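Dividers for the cable box, second attempt

The box in question holds short leads, adaptors and the charger for the old Stoica radio. It is a plain white box, 300 mm on the long side, and since March it has lived on the shelf above the desk. Its one fault is that everything in it migrates to the same corner.

My first set of dividers was cut from cereal packet card. They lasted 7 weeks. The card was thin enough to bow under the weight of a coiled lead, and once a divider has bowed it rides up out of its slot every time something is lifted out next to it. I put up with this for longer than I should have.

Materials

The replacement board is mounting board from Plusdale, the off-white sort, bought as offcuts. It is stiff, it cuts cleanly with three passes of a fresh blade, and it marks if you handle it with anything on your fingers. I gave up worrying about the marks. Augustina Ansah, who makes archive boxes for a living and has opinions on my glue, told me to check the grain before cutting. Flex the sheet gently both ways and see which resists more. The grain should run vertically in a divider. Mine had gone the other way in the first set, all of them.

Cutting

Each panel is 149 mm tall. I had originally written 150 in the notebook, but the lid caught on the test piece, so a millimetre came off. Square the sheet against a steel rule first and take every measurement from the same edge. If you measure the second panel from the cut side of the first, the errors add up and the last one leans.

I cut 3 panels and kept the remaining strip for shims. The slots are half the panel height and very slightly under the board thickness in width, which gives a push fit without glue. A nail file is better than a knife for easing a tight one.

Fitting

Put the panels in with the box empty and lower them upright. Going in at an angle scuffs the inside faces and crushes the bottom corners, and a crushed corner will not sit flat afterwards whatever you do to it. Board this light wants holding low down and close to the middle, where it has least tendency to twist.
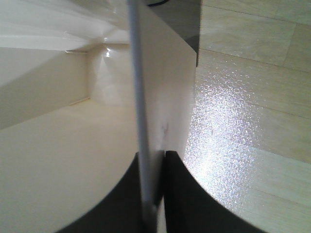 Load order

Heavy items go in first, at the ends. For me that means the Stoica charger on the left and the bundle of extension leads on the right, so that both push inwards on the panels with much the same force. The light stuff goes between them. Coils should be no wider than their bay — I use the width of my hand as a gauge — and tied once.

Labels can wait. I wrote them straight away last time and had swapped two of the bays within days.

Still to do: a lid liner, and something for the Lestgate adaptor, whose plug is too fat for any of the bays as cut. It is on the windowsill for now.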